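**Drestness road – standing water again??**

**jitaru_kid:** anyone driven the flat stretch out past Harmont this morning? need to get to Bruvudura by 2 and dont want to turn around halfway

**gnedelcu:** went thru early. slow but ok. wide puddle on the right, kept left of it. grassy side looked soft so dont pull over there

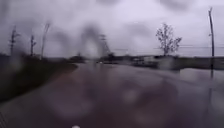
**plover88:** Disagree on keeping left, Grigore. Left lane has the potholes. Two of them, deep. Cost me 700 for a rim and tire in September

**gnedelcu:** those got patched

**plover88:** patched with what, gravel? lasts one rain

**jitaru_kid:** so left or right lol

**mudflap:** Neither – take the Jitaru road. Longer but it drains. County put 3,000 into ditches over there and zero on this one

**jitaru_kid:** ok going Jitaru. will post when im ther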